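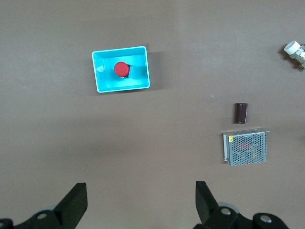 Según Paula Sima, una seta de emergencia bien elegida se reconoce con los ojos cerrados: la mano cae encima y ya está. Lo repite en cada taller de Danda, y cuesta no contagiarse. Quien ha montado alguna vez un cuadro eléctrico en casa sabe lo que engancha este mundillo de piezas pequeñas, con sus cajones, sus bandejas de colores y esa manía tan sana de tener cada cosa a mano antes de empezar.

El rojo del pulsador se lleva todas las miradas, y con razón. Pero a mí me pierde lo demás: el cilindro oscuro que parece un condensador electrolítico, tan modesto, o la fuente de alimentación conmutada en su caja metálica, que tiene algo de electrodoméstico antiguo (¡y qué gusto da manejarla!).

En Danda se reúnen unas 20 personas, de siete de la tarde hasta que alguien se acuerda de cenar. Chanida Thongsuk llegó en noviembre con un proyecto precioso, una pequeña sierra de marquetería que ha bautizado Skuveo, y dedicó dos sesiones enteras a decidir dónde iría la parada. Probó a la izquierda, probó al frente, pidió a los demás que se acercaran a ciegas. Quedó al frente, un poco alta.

Su método es sencillo – primero las piezas sobre la mesa, luego el dibujo, y los cables al final – y lo pequeño va siempre en bandeja. El mes próximo toca el cableado, con la máquina desenchufada y el esquema pegado a la pared. Yo ya he reservado sitio.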